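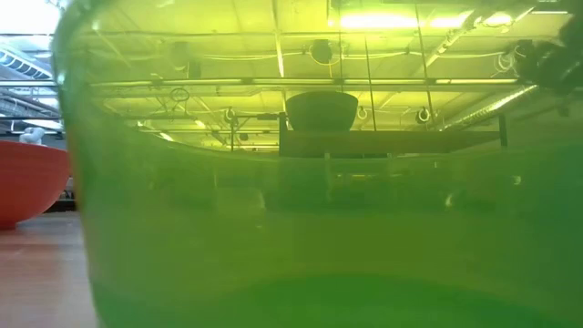 그릇 작업 시연 수집 자주 묻는 질문

Rultiditz 수집 작업에 처음 참여하는 조작자와 검수자가 자주 묻는 내용을 모았습니다. 장비 설치와 로그인 방법은 Ustotano 작업실 안내문을 따로 확인해 주세요.
최종 수정: 2019년 11월 29일

시연 한 건은 어디서부터 어디까지입니까?
두 팔이 시작 자세에 있을 때 기록을 시작하고, 지정된 동작을 마친 뒤 시작 자세로 돌아오면 끝냅니다. 중간에 멈췄다가 이어서 한 것은 한 건으로 치지 않습니다. 처음부터 다시 기록하세요.

현재 몇 건이 모였습니까?
검수를 통과한 시연은 1,197건입니다. 보류 상태인 201건은 이 수에 들어 있지 않습니다. 보류 건은 영상과 관절 기록의 시각이 어긋난 경우가 대부분이며, 재정렬 후 다시 검수합니다.

그릇 위치는 매번 같아야 합니까?
아니요. 같은 자리만 반복하면 모델이 위치를 외워 버립니다. 배치표에는 12가지 시작 배치가 있고, 한 배치로 연속 3건까지만 기록합니다. 배치표에 없는 위치를 임의로 만들지는 마세요.

그릇 색깔도 기록해야 합니까?
작업 지시문에 색이 들어가므로 반드시 적습니다. 색 이름은 목록에 있는 것만 씁니다. 분홍, 파랑, 연두, 주황빨강처럼 조작자마다 부르는 이름이 달라지기 쉬운 색은 목록의 표기를 따르세요. 겹쳐 놓은 그릇은 위의 것을 먼저 적고 아래 것을 다음에 적습니다.

두 팔을 동시에 움직여도 됩니까?
됩니다. 선반 왼쪽의 그릇은 왼팔, 오른쪽의 그릇은 오른팔로 다루는 것이 기본입니다. 양팔이 한 그릇을 함께 잡는 작업은 지시문에 '양손'이라고 표시되어 있습니다. 표시가 없으면 한 팔만 그릇에 닿게 하세요.

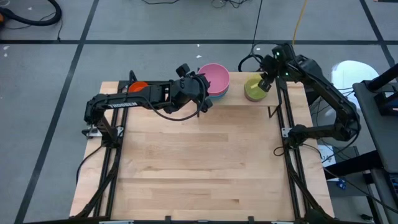
그릇을 떨어뜨린 시연은 지워야 합니까?
지우지 말고 '실패'로 표시해 저장합니다. 떨어뜨린 뒤 다시 집어서 작업을 마쳤다면 '복구'로 표시합니다. 복구 시연은 학습에 쓰고, 실패 시연은 성공 판정 모델을 만들 때만 씁니다.

얼마나 빨리 움직여야 합니까?
평소 손으로 물건을 옮길 때보다 조금 느리게 합니다. 잡기 직전에 오래 망설이면 그 멈춤까지 학습되므로, 기록 전에 한두 번 연습하고 시작하는 편이 좋습니다.

카메라가 그릇에 가려지면 어떻게 합니까?
한 대가 잠깐 가려지는 것은 괜찮습니다. 실제 작업에서도 생기는 일이라 그대로 둡니다. 모든 카메라에서 집게 끝이 계속 보이지 않으면 검수에서 보류됩니다. 카메라를 직접 돌리지 말고 담당자에게 알려 주세요. 각도가 바뀌면 보정을 다시 해야 합니다.

반투명한 그릇도 씁니까?
씁니다. 투명하거나 반투명한 물체는 뒤쪽이 비쳐 윤곽을 잡기 어렵기 때문에 불투명한 그릇과 섞어서 모읍니다. 메모란에 '반투명'이라고 적어 주세요.

조작자가 바뀔 때 따로 할 일이 있습니까?
조작자 번호를 바꾸고 새 세션을 엽니다. 한 세션에 두 사람의 시연이 섞이면 나중에 나눌 방법이 없습니다.

수집한 데이터는 어디에 저장됩니까?
세션을 닫으면 Uris 저장소로 자동 전송됩니다. 전송 상태가 '완료'로 바뀌기 전에는 수집용 컴퓨터를 끄지 마세요. '대기'에서 넘어가지 않으면 세션 번호를 적어 Stevens 접수함에 남기면 됩니다.

이미 저장한 표시를 고칠 수 있습니까?
검수 전이면 세션 목록에서 직접 고칩니다. 검수가 끝난 건은 수정 요청을 넣어야 하고, 요청에는 세션 번호와 시연 번호를 함께 적습니다.

다음 배치표는 언제 나옵니까?
1월에 나옵니다. 그때까지는 지금 배치표를 그대로 사용합니다.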